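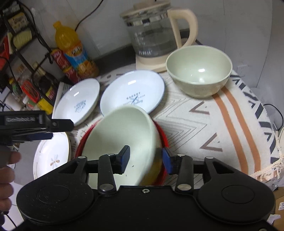
Pale green bowl, red plate. Dishes, day whatever.

OK quick one, I have 20 minutes before I need to leave again. People keep asking how the move is going. It's going. We are in Calimham, the boxes are in Calimham, the couch is still in Tunbridge and will be until the buyer stops changing the pickup time.

Mostly I want to write down the money part before I forget, bc when I was looking for this stuff in August all I found was checklists. Label your boxes, great, thanks.

So. Moving truck, one day, 125 miles included. We went over. Didn't think we would! Second trip for the bikes and the freezer did it. They hold a deposit of $100 and took the extra out of that, so I got back basically lunch money. Read the mileage page. I did not read the mileage page.

The old landlord still has our $1,000. He has until the end of September and I think he plans to use every minute of it. I took pictures of every room, inside the oven too, inside the closets. Forgot the garage. Of course there's an oil spot in the garage. It was there when we moved in but I can't prove that, so we'll see.

Kitchen stuff. We packed it last which everybody says to do and then it ended up at the very front of the truck somehow, under the bookcase. First three nights was takeout from Poulain, the noodle place on the corner, very good, get the one with the peanuts. Then I couldn't look at another paper carton and dug out plates. Now there are dishes again, all day, every day. I unpacked 8 boxes marked KITCHEN and two of them were extension cords and winter hats. My handwriting, too.

The internet is its own post. Short version, Surard said the line was active, the line was not active, guy came out at 7:30 in the morning and said the last tenants had the wrong box on the wall. He put in a new one. It works in the front bedroom and the hall. Not teh kitchen. I am typing this in the hall.

Good things, quickly. The water pressure. Wow. There's a big tree out back that might be a pear, or not, something is dropping off it anyway and the squirrels are thrilled. The street gets really quiet after nine. The library is close enough to walk and they gave me a card with just a piece of mail as proof, which was a phone bill, still had the yellow forwarding sticker on it.

Still to do: car registration, new dentist, curtains, find the other half of the bed bolts. We are sleeping on the mattress on the floor until then, and my back has opinons.

Ok, have to run. Couch guy just texted, he wants to come at 6 now.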